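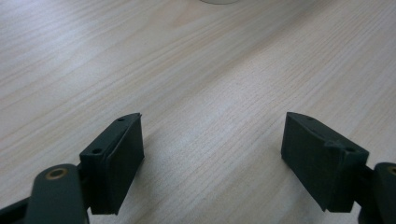

큰방 탁자 상판. 밝은 베이지색에 결이 촘촘합니다.

Rorkemside 공동작업실 10월 이용자 모임 회의록

때: 10월, 저녁 7시에 시작해서 9시 조금 못 되어 마침
곳: 작업실 큰방, 탁자에 둘러앉아서
온 사람: 15명 (그중 4명은 이번에 처음 오셨습니다. 반갑습니다!)
안건: 큰방 탁자 관리, 탁자 자리 배치, 컵과 받침, 겨울철 이용 시간, 그 밖의 이야기

시작하며

날이 부쩍 쌀쌀해졌는데도 많이들 와 주셔서 의자가 모자랐고, 작은방에서 의자를 가져오느라 조금 늦게 시작했습니다. 기다려 주신 분들 고맙습니다. Đào 찻집에서 생강차를 큰 보온병으로 보내 주셔서 다들 한 잔씩 들고 이야기를 나누었는데, 차가 워낙 맛있어서 첫 안건에 들어가기까지 시간이 좀 걸렸다는 점도 기록해 둡니다. 지난 회의록은 읽고 고칠 곳이 없어 그대로 받기로 했습니다. 다만 지난번에 '책꽂이'라고 적은 것은 '신발장'이 맞다고 하셔서 이 자리에서 바로잡습니다.

1. 큰방 탁자 관리

오늘의 가장 큰 안건이었고, 이야기도 제일 길었습니다. 다들 아시다시피 큰방 탁자는 우리가 조금씩 모은 돈으로 Pletamdale 목공소에서 들여온 것이고, 들어오던 날 문이 좁아 다리를 떼었다가 다시 붙이느라 온 동네가 떠들썩했던 바로 그 탁자입니다. 처음 오신 분들을 위해 그 이야기를 한 번 더 했고, 이미 여러 번 들으신 분들도 즐겁게 들어 주셨습니다.

의논할 것은 크게 보아 닦는 방법과 기름칠이었습니다. 지금은 쓰는 사람마다 닦는 방법이 달라서 어떤 분은 물걸레로, 어떤 분은 마른걸레로, 또 어떤 분은 주방세제를 푼 물로 닦고 계십니다. 모두 탁자를 아끼는 마음에서 하시는 일이라 누가 틀렸다고 하기는 어렵지만, 한 가지로 맞추는 편이 나무에는 좋겠다는 데 뜻이 모였습니다. 다음과 같이 하기로 했습니다.

- 쓰고 난 뒤에는 꼭 짠 면걸레로 한 번, 마른걸레로 한 번 닦습니다.
- 주방세제와 소독용 알코올은 상판에 쓰지 않습니다.
- 풀이나 물감이 묻으면 긁지 말고 미지근한 물에 적신 걸레를 잠시 얹어 두었다가 닦습니다.
- 걸레는 싱크대 옆 고리에 펴서 널어 둡니다. 뭉쳐 두지 말아 주세요, 부탁드립니다.

기름칠에 대해서는 의견이 갈렸습니다. Jikov 목재용 기름을 한 통 사서 11월에 다 같이 칠하자는 분들이 계셨고, 지금의 보송보송한 느낌이 좋으니 겨울을 나 보고 정하자는 분들도 계셨습니다. 기름을 먹이면 색이 조금 진해질 수 있는데, 밝은 색이 마음에 들어 이 탁자를 골랐던 터라 그 점을 아쉬워하는 분이 많았습니다. 손을 들어 보니 우선 작은 나무토막에 시험 삼아 발라 보자는 쪽이 11명이어서 그렇게 하기로 했습니다. 나무토막은 목공소에 여쭈어 같은 나무로 얻어 오고, 다음 모임 때 돌려 보면서 다시 이야기합니다. 칠을 하게 되더라도 말리는 동안 큰방을 못 쓰게 되니 날짜는 미리 넉넉히 알려 드리기로 했습니다.

2. 탁자 자리 배치

탁자를 창 쪽으로 조금 더 붙이자는 제안이 있었습니다. 바느질하시는 분들은 빛이 좋은 자리가 늘 아쉽고, 종이 일을 하시는 분들은 볕이 너무 들면 눈이 부시다고 하셔서, 서로 사정을 듣다 보니 꽤 오래 걸렸습니다. 그래도 다투는 분위기는 전혀 아니었고 서로 "그럼 그쪽이 먼저 쓰세요" 하는 통에 오히려 결정이 안 나는, 우리 모임다운 시간이었습니다.
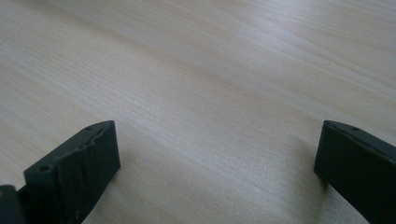 볕을 오래 받은 쪽만 나무 색이 달라질까 걱정이라는 말씀이 한 분에게서 나왔고, 자리를 옮기는 것보다 철마다 탁자를 반 바퀴씩 돌려놓으면 어떻겠느냐고 덧붙이셨습니다. 듣고 보니 참 좋은 생각이어서 다들 고개를 끄덕였습니다. 그래서 탁자 자리는 그대로 두고, 계절이 바뀔 때마다 방향만 돌리기로 했습니다. 첫 번째 돌리기는 12월 모임을 마치고 다 같이 합니다. 혼자 밀면 바닥이 긁히니 꼭 네 귀퉁이를 나누어 들어 주세요. 허리가 안 좋으신 분들은 의자를 치워 주시는 것만으로도 큰 도움이 됩니다.

눈부심은 얇은 커튼을 달아 보기로 했습니다. 집에 안 쓰는 흰 커튼이 있다고 하신 분이 계셔서 우선 그것을 걸어 보고, 길이가 안 맞으면 바느질하시는 분들이 단을 줄여 주시기로 했습니다. 커튼 고리는 서랍에 남은 것이 있는지 찾아보고 모자라면 삽니다.

3. 컵과 받침

뜨거운 컵을 상판에 바로 놓지 말자는 것은 전에도 나온 이야기인데, 받침이 늘 어디론가 사라지는 것이 문제였습니다. 펠트 공방에서 자투리로 받침 17장을 만들어 주시겠다고 하셔서 큰 박수를 받으셨습니다. 색은 만드시는 분께 맡기기로 했는데, 그래도 겨자색을 한두 장 넣어 달라는 부탁이 있었습니다. 다 쓴 받침은 문가 바구니에 넣어 주시고, 젖었으면 말려서 넣어 주세요. 글루건과 다리미는 받침으로 해결되지 않으니 전처럼 타일판 위에서만 씁니다. 타일판은 작은방 선반 맨 아래 칸에 있습니다. 칼질할 때에는 고무판을 꼭 깔아 주세요. 큰 고무판은 한쪽이 말려 올라와서, 무거운 책을 얹어 펴 보는 중입니다.

4. 겨울철 이용 시간

11월부터 큰방은 오전 10시에 열기로 했습니다. 더 일찍 쓰실 분은 전날 저녁까지 알림판에 적어 주시면 난방을 미리 켜 둡니다. 저녁에 마지막으로 나가시는 분은 난방과 불을 확인하시고, 창문 위쪽 걸쇠도 한 번 더 봐 주세요. 난방을 세게 틀면 나무가 마를 수 있다는 걱정도 나와서, 탁자 가까이에 두던 난로는 문 쪽으로 옮기기로 했습니다. 가습기를 살지는 다음에 의논합니다.

5. 그 밖의 이야기

- 작은방 의자 하나가 삐걱거립니다. 나사를 조여 보고 안 되면 목공소에 같이 맡깁니다.
- 처음 오신 분들께 열쇠 두는 곳과 서랍 쓰는 법을 모임 뒤에 따로 알려 드렸습니다.
- 초록색 우산과 안경집을 두고 가신 분이 계십니다. 신발장 위에 있으니 찾아가세요.
- Đào 찻집에 보온병을 돌려드리면서 감사 카드도 같이 전하기로 했고, 카드는 그 자리에서 돌려 가며 썼습니다.

다음 모임까지 할 일

나무토막 얻어 오기와 기름 시험, 커튼 걸어 보기, 펠트 받침 만들기, 탁자 닦는 법을 큰 글씨로 써서 싱크대 옆에 붙이기. 맡으실 분은 알림판의 표에 표시해 주세요.

다음 모임은 11월 저녁 7시, 같은 방입니다. 의자가 모자라지 않게 이번에는 미리 가져다 두겠습니다.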